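Student Work > Everyday Materials > Spring Reports > Wiping With the Grain

Wiping With the Grain: Crumbs, Cloths and Two Surfaces

4 min read
April 20, 2023

Our group wanted a project we could do in the Mäkelä room without booking the lab, and what we ended up with was crumbs. I expected this to be the dull choice and I was so wrong! We spent most of the term wiping things and arguing about it, and I would happily do it again.

The idea came from cleaning up after the cooking course. One end of the work area is brushed stainless steel and the other is a gray tabletop with a wood-grain look, and we all had the feeling that the steel was quicker to clean if you wiped a certain way. Brushed steel has fine lines in it, all going in the same direction. If you wipe across them, do crumbs get left behind? Does the same thing happen on a surface with a printed or natural wood pattern, where the lines might only be something you see and not something you can feel?

Our method was simple. We weighed out 25 grams of dry rusk crumbs, ground in the Zisau hand mill (it squeaks terribly), and sprinkled them over a taped-off square. Then one person wiped the square with a folded cloth, always in the same direction and always toward a tray, and another person weighed what had landed in the tray. We did wipes along the lines, wipes across them, and what we called "kitchen wipes," the loopy sort everybody does at home. By the end we had 721 wipes in the notebook.

On the steel, the lines are easy to find. You can see them best if you look along the surface at a low angle, and from where we stood to work they ran on a diagonal, which meant standing a bit sideways to follow them. 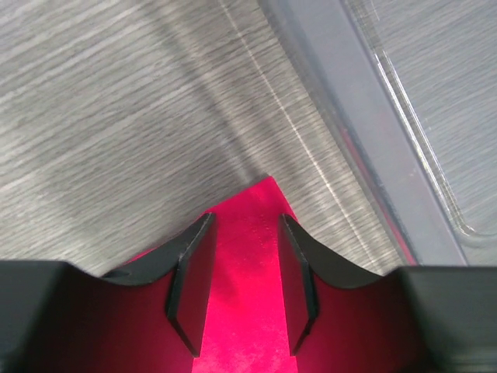
Eetu Lehtinen wrote in the margin of our first draft that we should have turned the whole setup a quarter turn halfway through, so that "along" and "across" weren't also "easy for your arm" and "awkward for your arm." We had missed that completely. We threw out the first day's steel results and started over with the turn included, and the gap between the two directions got smaller. It was still there, though! Dry crumbs came off a little better along the lines. With a damp cloth we couldn't tell the directions apart.

The tabletop was next. Its pattern is lots of thin wavy streaks in pale gray and darker gray, close together, and the crumbs are surprisingly hard to spot against it. We had to add a step where a second person checked the square with a flashlight before anyone was allowed to say it was clean. Twice that person found a whole pinch of crumbs we had all been staring at.
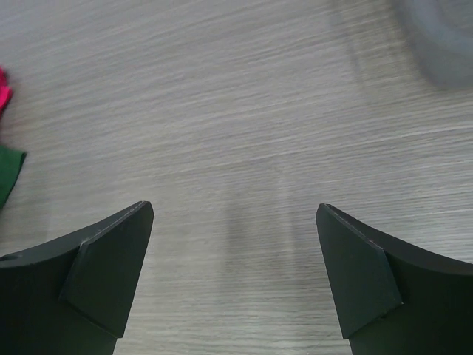 Fig. 2. The gray wood-grain tabletop.

Direction made no difference here that we could measure, dry or damp. What did matter was the cloth. We tried a thick terry cloth, a sponge cloth from the Kalla shop and a thin, plain woven one. The thick one held on to crumbs so well that they never made it to the tray, so on paper it scored badly even though the table looked great. We argued about this for an entire afternoon and finally weighed the cloths too, before and after. I think that was the best decision of the project.

Color turned out to be its own topic. We had been using a gray cloth and kept mislaying it on the gray table, and crumbs stuck in it were impossible to see. A strong reddish pink fixed both problems. Light rusk crumbs show up right away on a color that loud, especially in the folds, and you know when it's time to shake it out. 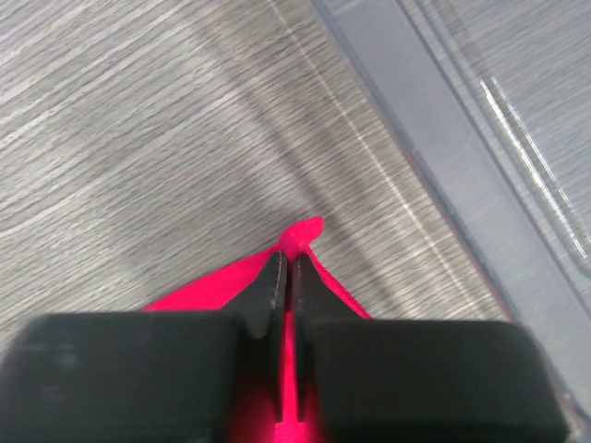 Can the same cloth be used on both surfaces?
It can if you shake it out and rinse it in between. Grit picked up from one surface can scratch the other, so we kept a bowl of clean water at each end.

Costs were low. The cloths, crumbs and tape came out of a budget of 100 euros and we gave more than half of it back. Drying took the longest, and next time we'd ask to borrow the Zedar rack from upstairs on the first day. The bowls hold 700 milliliters each and need changing often.

In May we want to try flour, which is finer than rusk crumbs and might settle down into the lines of the steel in a way the crumbs didn't. We'd also like to test sugar, and somebody suggested coffee grounds. The scale only reads to the nearest gram, so we'll need a better one before we start.

Contact the course office | © Everyday Materials student reports | Back to top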